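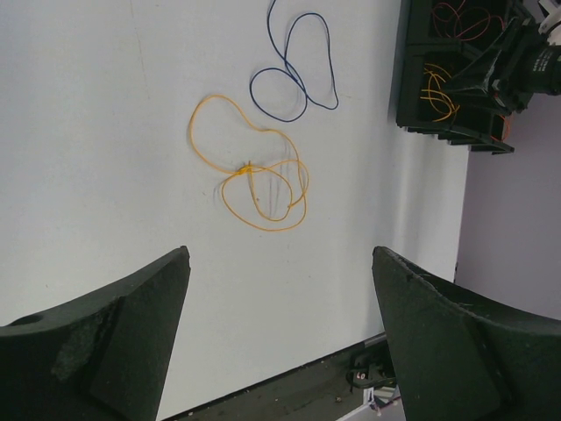
Why start a two-arm build with loose cable when wooden blocks would be so much easier?

Cable teaches you more in one evening than blocks do in a month. A block has one shape and stays put. A cable has a new shape every time you touch it, it snags on itself, and it can be picked up badly in a hundred ways. If your arms can take a tangle of thin cable and get it into a bin, your mounting, your wrist cameras and your timing are all in decent order.

Home and Shared Shop Robotics
Session 4 handout: Sorting cable with two arms
Notes by Aliki Stergiou, Tzanetos Workshop
January 21, 2025

Before you come

Read the Session 3 notes on homing again, especially the part on joint limits. Bring your own laptop with the Odo control package installed and tested. If it wouldn't install last time, come early and we'll fix it together. Long sleeves rolled up, please, and hair tied back.

What we're building toward

By June every pair should have a cell that can clear a small mess of cable off its table, sorted by color, while you stand back and watch. It's a wonderful thing to see the first time! Tonight is only the first slice of it: grasp, lift, carry, release. Sorting comes later.

Part 1. The cell

Keep the work surface plain and pale. Thin cable throws a soft shadow, and on a patterned board your camera software will happily go chasing the shadow or the pattern. A matte surface is kinder than a glossy one, so if yours is shiny, sand it lightly or lay a sheet over it. Wipe it down too. Crumbs and sawdust look a lot like cable ends to a threshold filter (ask Ifigeneia, who lost an evening to a wood shaving).

Walls help more than people expect. They block the view of your neighbors walking around and give the lighting something even to bounce from. Leave the near side open so you can reach in when the arms are powered down.

Bolt both bases to one stiff beam. Two bases on two separate brackets will drift against each other, and you'll be redoing the calibration every week. 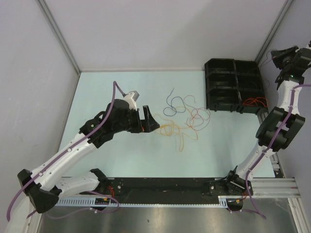
With the beam tight, run your arm cables before you do any motion at all. Tie them to the long links, and leave a generous bend at each elbow. Then move every joint slowly by hand through its full travel and watch the bends. If anything pulls straight, add slack. If anything droops onto the table, take some out. Do this with the power off, and do it again after you change a gripper.

Part 2. Picking up cable

Open the fingers wide, come down with the tips on either side of a strand, and close slowly. Choose your strand with some care:

Go for the dense part of the tangle first. A cluster gives the fingers something to hold and the loops follow along behind.
Stay away from crossings between two colors. You'll lift both, and one will drop halfway.
Free ends are tempting and usually slip.
Lift straight up and pause at the top. Let it stop swinging before you travel.

The default closing force in our Nureo driver is set for hard parts. Turn it down to 12 on the driver's own scale and work up from there. Insulation dents easily, and a dented cable is no good for the next group.

Part 3. The other arm

Most of you will want both arms moving right away. I love the ambition — but park the second one clear of the table for your first runs. Set a park pose, save it, and have your script check that pose before the first arm moves. Once single-arm runs are boring, let the second arm hold a loop in place while the first one pulls. That's where it gets really fun.

A compartment bin makes a good target because the walls catch loops that would spring out of a flat tray. Aim for the center of the compartment, lower until the bundle touches down, and only then open. Dropping from high up scatters the loops over the rim and into the next compartment.

Part 4. Logging your runs

Do 17 runs per pair tonight. For each one write down the cable color, where you grasped, and what happened at release. Save the joint log as well, at no more than 2,000 lines per file, or the Lustley viewer gets painfully slow. Keep the failures! Ifigeneia Kontogiannis is going to use them for her tuning session, and the ugly ones are the most useful.

Things that trip people up

Gripper fingers swapped left for right after cleaning. Mark them on the inside with paint pen.
Wrist camera focus set for far away. Set it with the fingers just above the table.
Two scripts talking to the same arm. Close the old one first.

For next time

Bring your run sheet and one short clip of a grasp you can't explain. Read the color masking chapter in the course binder, up to the exercise on shadows, and try the exercise if you have the time. Shop hours are posted by the door.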